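Wood in the Home, Session 5: How Wood Moves, and What to Do About It

Welcome back, everybody. I promised last time that we would get to movement this week, and I know a few of you have been waiting for it, because I've had several questions about doors that stick in August and come free again by the holidays. Please bring these notes with you on Sunday, with your own scribbles in the margins if you can manage it. We'll work from them for the first half of the class and then go over to the benches.

Why wood moves at all

A living tree is full of water, and a board never quite forgets it. Even after a board has been sawn, dried, planed, sold, and carried home on the roof of your car, it goes on trading moisture with the air around it. When the air is damp the wood takes some in and swells. When the heating comes on and the air dries out, the wood gives it back and shrinks. There is no finish that stops this completely. Oil slows it a little, varnish slows it a good deal more, and wax hardly slows it at all (though it feels lovely, and I use it anyway).

What matters to us is that wood doesn't move the same amount in every direction. Along its length, with the grain, it barely changes. Across its width it changes quite a lot. If you remember one thing from this session, let it be that: long stays long, wide goes wider and narrower with the seasons.

The drinking straw picture

I like to think of a board as a big bundle of drinking straws, all glued side by side. If the straws get damp they get fatter, but they don't get much longer. So the bundle grows sideways. It's a rough picture, and a botanist would have words with me, but it has kept me out of trouble for years.

Flat sawn and quarter sawn

Go and look at the end of a board sometime, right at the cut, where you can see the growth rings. If the rings run more or less flat across the end, like a row of shallow smiles, the board is flat sawn. If they stand up nearly straight, it is quarter sawn. The quarter sawn board will move less across its width, in most woods something close to half as much, and it's less likely to cup. It also costs more, wastes more of the log, and is harder to find at an ordinary yard. The Skalport yard keeps a small rack of it toward the back, usually oak, and you have to ask.

For a bookshelf I wouldn't bother. For a wide drawer front, or the side of something that has to slide, I would think about it.

Why we glue narrow pieces together

Wide single boards are beautiful and I'll never talk anyone out of one. But a wide flat sawn board is going to cup sooner or later, and the wider it is the more you'll notice. When we rip stock into strips and glue them up side by side, any cupping in each strip is small, and if you take some care in arranging them the little cups don't add up to one big one. You also get to choose your color and grain as you go, which is half the pleasure. Some people sort every strip until they match. I'm fonder of a board where one strip is allowed to be a shade darker than its neighbors.

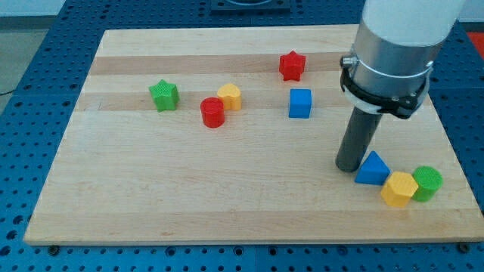 Arranging the strips before you glue

Please do this dry, with no glue anywhere near you, and take your time over it. I have spent a whole cup of coffee on one small panel and never regretted it.

1. Lay all the strips out on a flat surface in the order you think you like. Walk away, come back, and look again.

2. Check the grain direction on the faces and try to get it running the same way in every strip. Your plane will thank you later. If two neighbors run opposite ways, you'll get tear-out on one of them whichever direction you push.

3. Look at the end grain. The old advice is to flip every other strip so the rings curve up, down, up, down. I follow it for tabletops that won't be fastened to anything, and I ignore it when the strips are narrow or the panel will be held down by a frame.

4. Draw one large triangle in pencil across the whole face. When the strips get shuffled (and they will), you can put them back in order in a moment.

5. Clamp the whole thing up dry and look along every joint with a light behind it. A gap you can close with hand pressure is fine. A gap that needs the full strength of a clamp wants another pass with the plane.

Holding a wide panel down without splitting it

Say you have made a tabletop, and now it has to go on its base. If you screw it down tight on both sides, the top will still try to swell and shrink across its width, and the base will refuse to let it. One of them has to give, and it is generally the top, with a crack like a dropped plate in the middle of January.

The answer is to fasten it so that it can slide a little. Wooden buttons in a groove do this very well, and we'll make a set together. Slotted screw holes are quicker. Metal figure-eight fasteners are quicker still, and Damgaard sells a packet that will do a small table. Whichever you choose, leave the movement free across the grain. Along the grain you can fix things as firmly as you like.

A small sum to try at home

Suppose a tabletop is 600 millimeters wide, and suppose it changes by one part in 100 across its width between the dampest part of the summer and the driest part of the winter. That makes six millimeters, or nearly a quarter of an inch. Now go and look at the slots on a table you own and see whether they'd allow it.

To do before next time

Find one piece of solid wood furniture at home and work out how its top or its panels are held. Turn it over if you can, with help if it is heavy. Make a sketch, however bad. Mine are dreadful.

If you have a sticking door, leave the plane alone for now and mark in pencil where it rubs. We'll talk about whether it needs trimming or only a dry month.

Bring a pencil, a ruler, an apron, and three or four offcuts of any hardwood for making buttons. There is a box of scraps by the door if you have none.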